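Laundry & Fabric Care > Dryers | 15 replies | Share

mustamura
Do dryer sheets do anything? Mine leave a film and my towels still feel like cardboard. 21/01/2023

Abimbola Uzor
Perfume on a rag. I quit in July and noticed no difference.

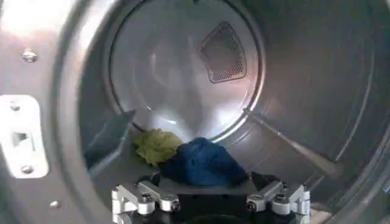 Loseck
Disagree. Without them my fleece crackles all winter.

Abimbola Uzor
Fleece crackles because you overdry it. Take it out sooner.

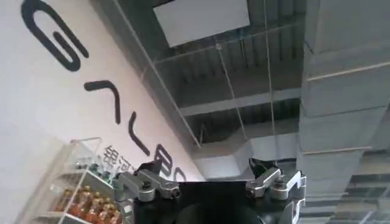 Lins
Has either of you tested that, same load, both ways? I doubt it.

mustamura
I'll try 2 loads of towels and report back. 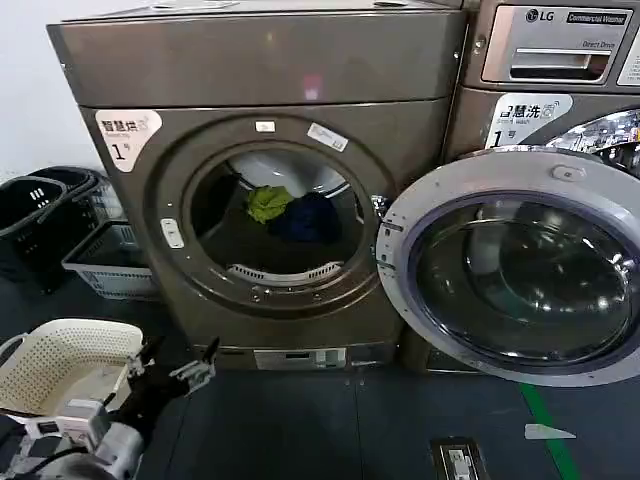

Dryer no. 1, door closed

Loseck
Wool balls next, I suppose. Also a racket.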